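最終更新日：2022年10月8日
文：オム・スルギ
印刷する | メールで送る

セスターノ陶器タイル工場 見学記

7月にセスターノの工場を見学した。タイル工場としては中規模で、床用と壁用の両方を作っている。見学は予約制で、集合場所は正門の脇の守衛室だった。駅からバスで35分かかる。バスは本数が少ないので、帰りの時刻は先に調べておいたほうがいい。

当日の参加者は13人。建材の仕入れをしている人が多く、ほかに設計事務所の人と、自宅の改装を考えている夫婦がいた。案内は製造部のニザール・ファクーリさん。受付で耳栓と上履きのカバーを受け取り、名札をつけてから中に入った。写真撮影は釉薬の調合室と印刷工程の一部を除いて許可されていた。

最初に見たのは原料置き場である。粘土、長石、珪砂が壁で仕切られた区画に山になっている。屋根はあるが側面は開いていて、風の強い日は散水するそうだ。原料は配合表に従って計量され、水と一緒に大きな回転ドラムに入れられる。ドラムの中で細かく砕かれ、泥状になったものがタンクに送られる。この区画は音が大きく、説明はほとんど聞き取れなかった。あとでもらった資料で補っている。

泥は噴霧乾燥の塔で粉になる。塔の下から出てくる粉を手のひらに載せてもらった。さらさらしているが、握ると少し固まる。水分がわずかに残っているためで、この残り具合がプレスの仕上がりに影響するという。乾きすぎると角が欠けやすくなり、湿りすぎると型に張りつく。担当者は時間を決めて粉を抜き取り、水分を測って紙の表に記入していた。数値は機械にも記録されているが、紙のほうも続けているとのこと。

プレス工程はガラス越しの見学になる。粉が型に広げられ、上から圧力がかかり、板になって出てくる。この段階のタイルは灰色がかったベージュで、指で強く押せば割れる。ファクーリさんが一枚を割って断面を見せてくれた。割れたものは原料に戻すので無駄にはならない。

続いて乾燥、施釉、印刷と進む。大理石調のタイルの柄は、インクジェット方式の印刷機で釉薬の層の上に載せている。見学者からいちばん質問が多かったのはここだった。同じ柄が何枚おきに出てくるのかという質問に、ファクーリさんは製品によって違うと答え、元になる画像の大きさと切り出し方の話をした。安い製品では面の種類が少なく、広い部屋に敷くと繰り返しが目につく。サンプル一枚だけでは判断できないので、購入前に複数枚を並べて見てほしいとのことだった。

窯は細長いトンネル型で、タイルはローラーの上をゆっくり進む。資料によれば焼成温度は最高で1,000度を超える。窯の脇の通路は暑く、立ち止まって話を聞くのはつらかった。7月に行くなら飲み物を持っていくことを勧める。休憩所に自動販売機があるが、硬貨しか使えない。

窯を出たタイルは検査台に移る。寸法と反りは機械が測り、色むらと表面の傷は人が見る。検査係のサメル・カラムさんは、蛍光灯の下で斜めからタイルを眺め、蝋のペンで印をつけていた。正面から見るより斜めのほうが釉薬のくぼみを見つけやすいそうだ。私も同じ位置に立たせてもらったが、印のついたタイルのどこが悪いのか半分もわからなかった。等級は三つに分かれ、二番目の等級は工場の直売所に回る。

昼食は社員食堂でとった。定食は二種類で、豆の煮込みと鶏肉の焼いたものから選ぶ。見学料に含まれている。席は社員と共用なので、正午を過ぎると混む。

午後は隣の建物の展示棟に移動した。一階は製品見本が壁一面に並び、二階が住宅用の施工例になっている。こちらの案内は営業部のシャディ・アブ・ハムールさんだった。
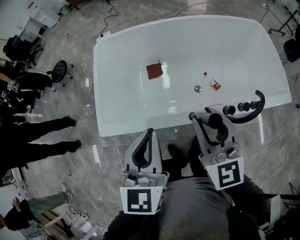 展示棟でいちばん時間をかけて見たのは床である。工程を見たあとなので、柄の出方や目地の通り方が気になる。浴室用の見本では、灰色の地に白い筋が走る大理石調のタイルの上に、白い置き型の浴槽が据えてあった。水栓は黒で、つまみが三つ並んでいる。床の灰色が中間の明るさなので、浴槽の白とも金具の黒とも極端な差がつかない。アブ・ハムールさんの話では、置き型の浴槽は底の周囲に水が回りやすく、目地の手入れを考えて設置場所を決める必要がある。施工後に浴槽を動かすのは大変なので、壁との間に掃除の手が入る幅を取っておくほうがいいという。滑りにくさについては、見た目の似たタイルでも表面の仕上げが違うことがあるので、品番ごとに資料で確認するように言われた。

台所と玄関の見本では、目地の色を変えた板が用意されていて、同じタイルに当てて比べることができる。濃い目地は汚れが目立たないと思っていたが、石鹸かすや水あかは濃い色のほうが白く見えるとのこと。これは帰ってから自宅の洗面所で確かめて納得した。

最後に直売所に寄った。二番目の等級のタイルが箱単位で積まれている。割引率は箱の札に書いてあり、交渉はできない。焼成の時期が違うと色がわずかに異なるため、必要な枚数は一度に買ったほうがよい。設計事務所のセペール・アジミさんは壁用の白いタイルを二箱買い、配送の手続きをしていた。私は鍋敷きにする端材を三枚買った。端材は入口近くの木箱に入っていて、一枚ずつ買える。

見学全体の所要時間は昼食を含めて五時間弱だった。歩く距離が長く、階段も多い。窯の周辺以外は空調が効いていて、展示棟はむしろ寒かった。上着があると助かる。

申し込みは工場の受付に電話かメールで行う。団体の場合は別の日程になる。展示棟と直売所だけなら予約なしで入れるが、昼の一時間は閉まっている。

印刷する | メールで送る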